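Part-time kitchen helper wanted, Brulten canteen

We are looking for one person to help us in the dish area of our small canteen. The work is sorting the clean plates and bowls, putting them on the racks, and wiping the tables before lunch. No experience is needed, we will teach you our order of things.

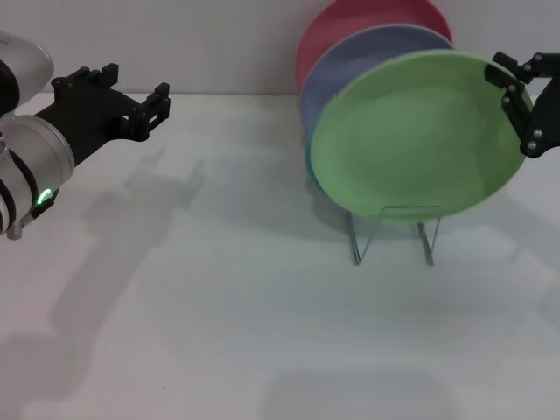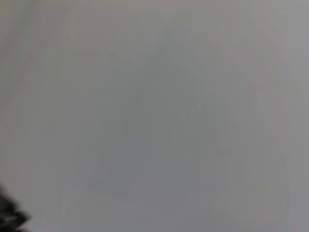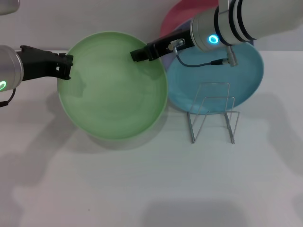
First picture: plates in the wire rack. Last picture: the green bowl and the blue plate on the white table.

The position is for 32 hours in a month, starting in July. On Wednesday we begin earlier than on other days, please tell us if this is a problem for you. You will work together with 2 colleagues from the kitchen. Lunch is included on working days.

We ask that you handle dishes with patience and put every color back in its own place. You should be able to stand for a longer time. Basic English is enough.

To apply, please write a few lines about yourself to Virgilio Lumanlan, Brulten canteen office, room 282. A long CV is not necessary. We answer to every letter, but it can take some days.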